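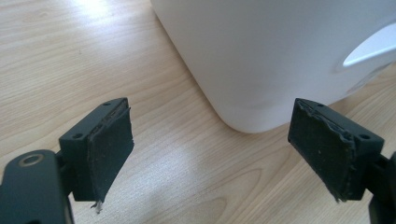
*A white plastic container on the honey-colored table, morning of the big refill.*

## The refill table is back!

After a long winter of everybody buying their own soap one little bottle at a time, the Sulter Street refill table opened again in May 2021, and what a good turnout it was. We went through nearly 100 refills before lunch. The dish soap went first (it always does), then the laundry liquid, and by the end people were happily carrying home the unscented hand soap they'd walked past two hours earlier.

For anyone new to the building: we buy soap in bulk from Baidoo, split the cost, and pour it out into whatever containers you bring from home. Old shampoo bottles, jam jars, milk jugs, that cut-glass thing your aunt gave you for bath salts — all fine, as long as it's clean and has a lid. You weigh it empty, fill it, weigh it again, and pay for the difference. Coins in the tin, please, and write your apartment number on the sheet.

### A word in praise of the big plain jug

I have become a real fan of the large white plastic container. It doesn't look like much, but a jug with a grip molded into the side is so much easier to pour from than a round bottle, especially when your hands are already slippery. The slightly see-through kind is the best of all, as you can hold it up to a window and get a good idea of how much is left without opening it.

If you've got one at home, a few things I've learned from keeping mine going for five years:

- Rinse it with warm water and leave it upside down overnight before you switch to a different soap. Some soaps turn to jelly when they meet each other. Ask me about my February laundry!
- Put the date and the contents on a strip of masking tape. Marker straight onto the plastic rubs off.
- Pour slowly, with the handle up and the spout at the top edge, and it won't glug.
- Never reuse one that held bleach, paint thinner or anything from the garage. Those go to the recycling center on Erero Road.

### Looking after the table

The table got a lot of love this time, and I'm so pleased with how it's holding up. The grain in that wood is gorgeous, all long wavy lines with a dark swirl among them, and it would be a shame to lose it under soap rings. Please keep a tray under anything you're filling, and if you do spill, wipe with a damp cloth and then a dry one. No scrubbing pads! We have a can of Filtport wax in the hall closet and I'll give the top another coat before the next refill.

### What we still need

- Two funnels, wide-necked if possible. Ours have wandered off.
- More big jugs for people who arrive without anything.
- Old towels, any color, any condition.
- Someone with a car to help fetch the next order.

Leave donations in the crate by the mailboxes. The order sheet is taped up next to it, and there's a blank line at the bottom for requests. So far we have one vote for floor cleaner and three for the lavender dish soap, which I would also like very much, so go add your name.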